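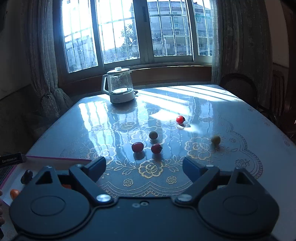

The Helik is a hand-held gripper kit sold by Masulton for recording manual tasks that are later used to train robot arms. The operator holds the tool and works it by hand, and the kit stores the path of the tool together with the opening of its fingers. It is meant for ordinary homes and workplaces, with no special bench or backdrop. Household surfaces of this kind, such as a table under a glossy flowered cloth with fruit spread over it and sunlight falling across in bands, are a common setting for pick-and-place recording. Two thick blue finger pads face each other at the tips of the gripper, and the linkage arms behind them turn on round metal pivots.

History

Masulton began as a repair shop for packing machinery in Drallton and moved into robot accessories when one of its customers asked for a cheaper way to collect demonstrations. The first Helik units went out in March to a small group of buyers. Early units had a stiffer return spring, and several buyers reported sore hands after long sessions. The spring was replaced before general sale. Owners of the early version can have the new part fitted at no charge, though they pay for shipping.

Contents of the kit

The standard kit contains the gripper, two spare sets of pads, a charging cable, a calibration card and a carrying case. A wrist strap is sold separately. The case has cutouts for 3 batteries — one is supplied.

Use

Before a session the operator opens and closes the fingers fully and shows the calibration card to the camera. A recording starts and stops with a double squeeze. Each attempt at a task is saved as its own file, and failed attempts can be marked or deleted afterward in the Liang software, which runs on a desktop computer. Liang also checks files for gaps in tracking and sorts them by task name.

The maker recommends mixing objects of different size and finish within a task and changing their positions between attempts. Strong reflections can disturb tracking. Masulton's manual suggests turning the work area away from a window if Liang flags more than a few files in a row.

Pricing and service

The kit costs $800. A yearly service plan at $300 covers pad replacement, one recalibration and phone support. Internal storage holds 1,000 short recordings, after which files must be moved to a computer. Repairs are handled only at the Drallton workshop.

The price list was last revised on 8th January. Spare batteries were out of stock on that date.

See also

Liang (software)
Parallel gripper
Teaching by demonstration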